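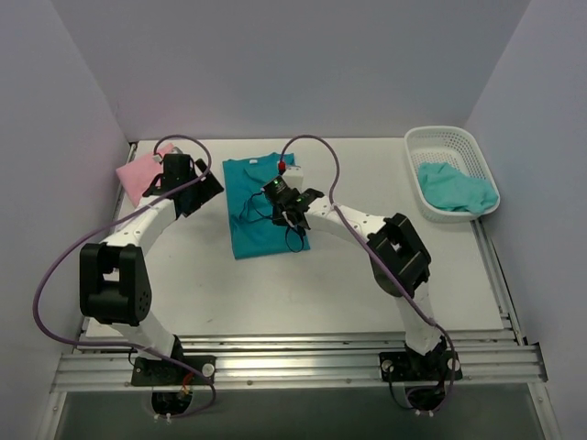
How much room do you need to build a two-arm folding robot at home?
A table you can give up completely, plus enough floor to walk around three sides of it. Mine takes up half of a one-car garage, and the other half is where I stand and mutter.

Makers & Workshops / Talk Notes

Home Schedule Talks Speakers Getting Here

Talks > Shared Bench Track > Two Arms and a Laundry Basket

Speaker notes, Imad Qaisi. Saturday slot, Brinlow workshop, main room.

(Start before the projector warms up, it takes forever. Say hi. Thank the Brinlow people for the key and the coffee.)

Hi everybody! I'm Imad, I built a machine that tries to fold laundry, and I want to spend this talk mostly on the boring parts of the build. The rail, the cables, the walls, the basket. If you came for the learning software I'll get to it near the end, but I'm a bench person and my heart is in the brackets.

The project is called Sinaga. It's two arms on one table. I started with one arm, and if you've ever tried to fold a shirt with one hand you already know how that went (pause, let them try it in the air, somebody always does).

THE TABLE AND THE RAIL

First version: two arms clamped to the top of an old desk. Bad. Every time the left arm stopped short, the desk flexed and the right arm's idea of where the shirt was went out the window. So now both base plates bolt to one wide aluminum rail along the front edge of the table. I love this rail. It has long grooves in it, so you can slide a base over, snug it down, try again, slide it back. I must have moved the right arm thirteen times before I was happy.

One thing I'd do differently is the shine. Bare aluminum throws light right back at you, and there's a bright patch in the middle of mine, between the arms. I keep meaning to put dull tape on it. I have the tape. It's in a drawer.

(If someone asks about leveling: shim the rail, leave the table alone.)

The tabletop is white and the walls are a plain grayish lavender. People ask if I picked the color. I picked the paint that was left over! But plain is what you want. My first month I had a pegboard behind the table with every tool I own hanging on it, and then I'd borrow a wrench and the whole background was different from the day before. Walls fixed that. The side ones flare out toward the front, which gives the elbows somewhere to go.

CABLES, OR WHERE ALL MY TIME WENT

OK so, cables. Show of hands, who has had a cable snag in the middle of a job? Keep them up. Right.

Each arm has a long purple cable going out to the gripper end. I tied them down tight along the arm at first because it looked so tidy, I was really proud of it, and then I bent a wrist all the way over and pulled a connector half out of its socket. Now they get slack. Lots of slack, big ugly arches over the top, and a wide loop down the left wall on the left side. It looks like I gave up halfway, but the wrist can turn and nothing pulls.

Rules I'd hand to my past self:

Move the arm by hand through the worst pose you can think of, with the power off, and watch the cable the whole way.

Put your slack up high. A loop that hangs low over the table will find a sleeve.

Keep the little black wires near the grippers short. Mine aren't short enough. They still loop out over the cloth, and it's next on my list.

Buy cable in a color that isn't in your laundry. Purple is great for this unless you own purple shirts.

(Pass the dead connector around here. Get it back this time.) 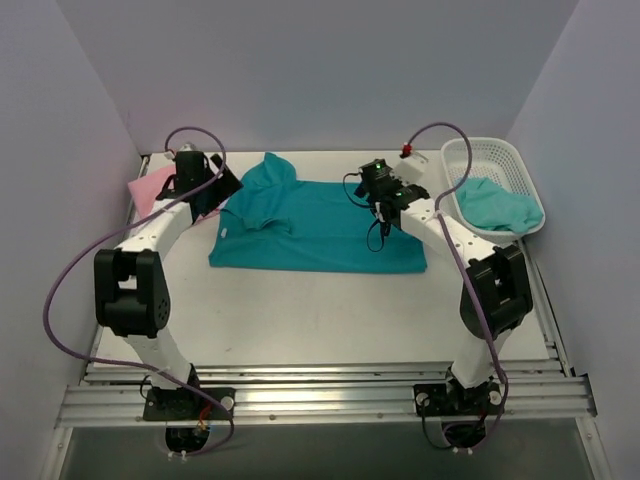 Next up is the fabric itself, because soft things are where all your nice bench habits stop helping. If I put a wooden block on the table and come back after lunch, it's the same block. A shirt is a new object every time you pick it up. Lift one corner an inch too far and you've got a hump, the hump falls over on itself, and now there's an edge under there that the gripper can't get at.

I practice with a small pile: a teal shirt, a pink cloth, and something paler in the basket. They're picked so I can tell them apart at a glance, even with an arm in the way, and an arm is in the way all the time. When I set up for a run I try to leave some bare table at the front. If the cloth comes right up to the rail, the arms have to fold back on themselves to reach it, and they hate that (so do the cables, see previous rant).

The basket is a plain white plastic one with holes in it. I went through a phase of designing a custom bin with a sloped bottom, drew it up and everything, spent a whole April evening on it. Then I set the laundry basket at the back right and it was fine. It likes to creep, though. If you copy this build, mark where your basket goes, and check the mark before each run. Mine has no mark at the moment. Do as I say.

WHAT IT COST

People always want this, so: I've put 797 dollars into the frame, rail, walls and hardware. That leaves out the arms, which I bought used over a long stretch and didn't keep proper receipts for. The controller board is a Brosotar that came out of a previous project. I'd buy the rail new again and I'd get everything else secondhand.

Time is harder. The mechanical side took me about 4 months of evenings, and a good chunk of that was redoing the base plates. Use the round knobs if you can, by the way, the kind you turn with your fingers. I had hex bolts in there for ages and every adjustment meant hunting for the key.

THE SOFTWARE BIT, FAST

I steer the arms through a fold, the computer records it, and later it tries to do the same kind of thing without me. So far I've saved 112 folds that I'd call decent. I threw out a lot more than that. I had a habit of rescuing a bad grab by flapping the shirt around, and the machine learned flapping with real enthusiasm. If you flub one, toss it and start over!

The logging tool is something a friend and I wrote called Prostidgate. It's small, it's a bit rude in its error messages, and it saves the camera picture and the joint positions side by side so you can scrub back and see the moment a grab went wrong. For me that was the best single thing we added. Before that I was guessing, and my guesses all blamed the gripper, when most of the time I'd just come down too far from the edge.

Where it stands: towels and square cloths go pretty well. Shirts are a coin flip. Collars are trouble, since the neckline wants to curl up when you drag from the hem, and I haven't found a grip that I like. Three fixes are on the bench right now: softer finger pads, a slower lift, and smoothing the fabric flat with one arm while the other holds a corner. My money's on the smoothing.

QUESTIONS

(Likely ones. Is it faster than doing it by hand, no, go ahead and laugh with them. Can it do socks, haven't tried. Is it safe around kids, mine stays unplugged when I'm out of the garage and I keep the stop button by my left hand the whole time it's running.)

(If there's time left, offer to talk rails at the back table. Return the key to the hook by the side door.)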